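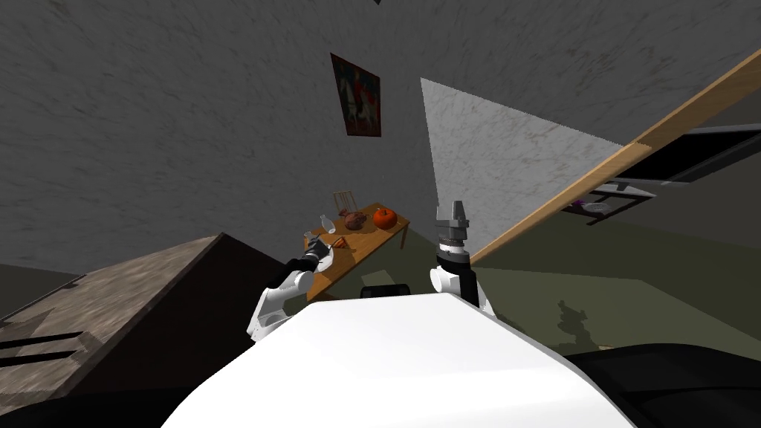
Rendered view: two robot arms, one reaching toward a table.

Home | Planning | Venues | Opinion | Contact

The Wedding Weekend Is Too Long
By Diarmuid Daly

My cousin's invitation came in August with a schedule tucked behind it. Welcome drinks at the hotel. A group hike the next morning. The wedding itself, which took up two lines. Then a farewell brunch, with a dress code of "garden casual," and a note that we should feel free to skip anything we liked.

I've now been to enough of these to doubt that last part. You can skip the hike, sure. But at the ceremony an aunt will ask where you were, and somebody will have saved you a seat on the shuttle. An event with a printed schedule and a head count is an event you're expected at, and everyone who gets the card understands that.

The argument for the long weekend goes like this. Couples spend so little time with each guest on the day that it only makes sense to spread things out. People are flying in anyway, so why not give them something to do? I used to find this convincing. Then I watched a bride at Godthorpe, a perfectly nice lakeside place with bad cell service, try to host 217 people at a welcome party the night before she got married. She shook hands for three hours. She had the same talk about the drive up from the airport over and over, and at the ceremony the next day she had almost no voice left. I doubt she got more time with anyone. She got the receiving line twice.

Meanwhile the guests were paying. I kept my receipts from that trip, mostly out of spite, and my own total was $2,093. That covers the flight, the room with its minimum stay, a share of a rental car, a gift, and a linen jacket for the brunch that I haven't worn again. The wedding day alone would have cost me well under half of it.

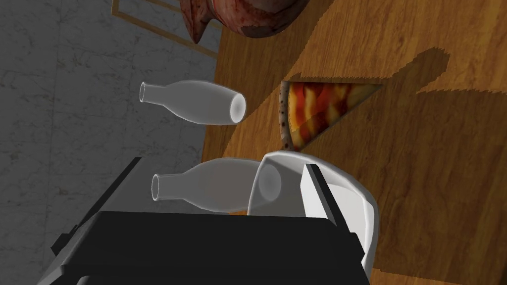

Milk bottles, a slice of pizza, a bowl and a pot on a wooden tabletop.

Planners will tell you that couples ask for this. Maybe they do. I called Lovach, a planning outfit that a friend used, and asked for their price list. The smallest package they'd send me was called "The Full Weekend." There was a one-day option, but I had to ask for it by name, and the woman on the phone wanted to know if we were eloping. When the default is three days, I'm not sure how much asking is going on.

Avram, the estate where that same friend got married, won't rent on a summer weekend for less than two nights. Fair enough, it's their lawn. But a couple who has already paid for two nights feels silly leaving one of them empty, so they fill it, and filling it means a second caterer and a second bar, plus a second set of string lights. Next come matching napkins for the brunch. I've seen the napkins. They said "Until Next Time" in gold.

What bothers me more is who drops out. My friend's grandmother made it to the ceremony and slept through the rest, which was wise of her. Her two sisters with small kids left early both nights and apologized each time. A college roommate who works retail couldn't get the days off, decided that showing up for only part of it would look rude, and stayed home. She told me she would have driven up for a plain evening wedding without thinking twice. 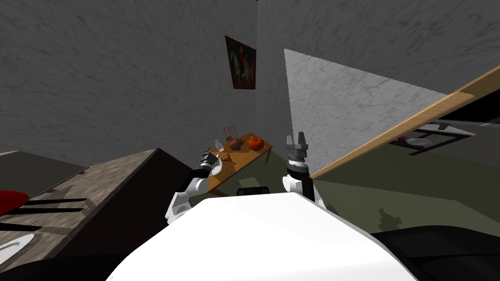

I know the answer to all this: it's their wedding, let them have what they want. I agree, up to a point. A couple with money and a dozen close friends can rent a house and stay a week for all I care. My quarrel is with the idea that a bigger schedule is a more generous one. Most of the time the guests are the ones being generous, with vacation days they don't have many of.

The best wedding I went to last year was in the back room of Lerari, a restaurant that fits maybe sixty if the coats go in the kitchen. Ceremony at four, dinner at five, dancing until the owner started stacking chairs. The couple sat down at every table -- there were only 12 -- and they ate their own dinner while it was hot. A few of us ended up at a diner afterward because we weren't ready to go home. It wasn't on any schedule, and the groom's father picked up the check.

If you're planning one now, cut the brunch first. Your guests have a checkout time and a long drive, and they've already said goodbye to you once.

Related
Do You Need a Second Dress?
Plus-Ones: A Short Argument Against the Rules
What Hotel Room Blocks Really Cost
Letters: Readers on Cash Bars

Contact us | Copyright, all rights reserved | Back to top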